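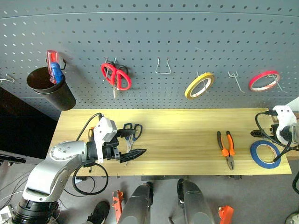
The grey board and my table, with three things still waiting for their place.

I wanted to write about the pegboard already in May, but I was not satisfied with it then and I thought it is better to wait until I had used it for some time. Now I have used it, I have moved every hook at least once, and I have opinions.

Before the board I kept my tools in a drawer. It was a deep drawer and it was never in order. If I needed the small screwdriver I took out everything else first, put it on the table, found the screwdriver at the bottom, and then I had no place on the table to do the work. My mother kept her sewing things in biscuit tins and she could find any button with closed eyes. I did not inherit this talent.

The board is a perforated one, painted grey, from a shop called Odano which sells things for shop fittings and garages. I had first looked at a white one from Kedik, which was cheaper, but the holes had a different distance and the hooks I had already bought did not fit. This is my first advice, so please learn from my mistake: buy the board first and the hooks after. I had a bag of 10 hooks which I had to give away to a neighbour.

My second set of hooks came from Wisoteck. They are simple bent wire, some in the shape of a U and some more like a long finger. They are good, but when they were new they jumped out of the hole each time I took something from them in a hurry. Somebody at work told me to bend the back part a little with pliers so that it sits tight. I did it one evening and it helped very much.

Now about the order. I made a rule that only the things I use every week may go on the board. It sounds strict, but otherwise it becomes the drawer again, only vertical. The red scissors hang there, and these are for paper and only for paper. I wrap many small parcels, because I repair and send out old desk lamps, and good paper scissors are the thing I take in my hand most often. The black scissors are for everything else, for cable sleeves and plastic ties and also the cardboard, which makes them dull. I have not yet decided where they should live. You can see them lying on the table together with the pliers with orange and black handles, and both have been moving between the table and the board for weeks.

The problem with the pliers is that they do not hang nicely. If I put one handle over a hook, they open and turn sideways, and then they take the space of two tools. I tried two hooks next to each other, with one handle on each, and it looked correct but I could not take them off with one hand. Perhaps I will buy a second cup.

The cup is the part I like most. It is a black cylinder which is fixed to the board, and I keep in it the screwdriver with the red and blue handle. At first I had put there also pencils, a ruler and a small brush, and after one week I could not find the screwdriver any more between them. So now the screwdriver lives alone like a king. A friend laughed at me for this, but he also asked me where I bought the cup.

Then the tapes. I use colours for the parcels. Yellow is for lamps which are tested and ready, red is for those with a glass shade, so that I remember to put more paper, and blue is for returns. I started this system after I had sent a lamp to the wrong person, and I had to write a very embarrassing letter. The yellow and the red rolls hang on the board, each on its own hook with an empty one between them. I left this empty one with intention. When the rolls were neighbours, I always pulled the wrong one.

The blue roll should have its place there too, but it stays at the right end of the table. I use it less, thankfully! I have put it on the board three different times and each time I find it again on the wood some days later. I do not remember carrying it back. I think that a thing shows you after a while where it wants to be, and I should maybe stop fighting with it.

Some of my hooks are empty, and visitors like to ask what is missing. Nothing is missing. In the beginning I wanted to fill them all and I was even looking in the Hijazi catalogue for tools which I do not need, only because there was space. There was a beautiful small hammer. I closed the catalogue. When a really useful thing comes, it will have a hook.

The table I did not change. It is light wood, with the grain running along the length, and I rub it with oil two times a year. I had thought to cover it with a cutting mat, but I like to feel the wood under my hand when I fold the paper. The scratches I can live with.

If you are planning a board for yourself, try to lay all your tools on the floor first, in the arrangement you want, and leave them there for one evening. I did not do it, and I had to move the hooks on the second day, and on the third day again. Also hang it lower than you think. Mine was at first so high that I had to stand on my toes for the tape, and I am not a short person. On Thursday I took it down, and my cousin held it while I made the new holes in the wall. The old holes are hidden behind the board, and only I know that they are there, and now also you.

Next I have to do something about the cables. They are in the drawer.

Anjani Hutapea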